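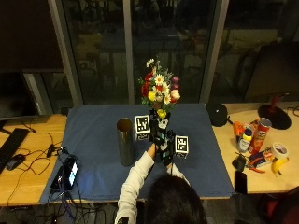

Photo: Gobnait Ní Bhriain

Surndale Allotment Association
Minutes, November meeting, 7 p.m., back room of the Menzies

Present: Shalini Solanki (chair), Ruairí Tierney, Slamet Khoo, Gobnait Ní Bhriain (minutes). Apologies: Kastriot Bošković, who sent a marrow.

1. Last minutes. Approved, once "heated debate" was changed to "debate."

2. Water. The tap by Trulley Lane still drips. Slamet has a washer. Slamet had a washer in June. He will bring it.

3. Compost. Ruairí reported 500 liters delivered to the wrong gate — his own. He will return what he has not already dug in.

4. Flower show. Entry stays at $2 a class. Bouquets keep their own class and will not be judged against leeks again. Shalini asked that judges not be married to entrants. Ruairí asked how far back this applied. Left open.

5. Waiting list. There are 5 names on it, one of them twice. Plot 7 to be offered to the first who answers the phone.

6. Any other business. Slamet raised the hedge. The chair noted the time.

Closed 8:40 p.m. The marrow went home with Gobnait.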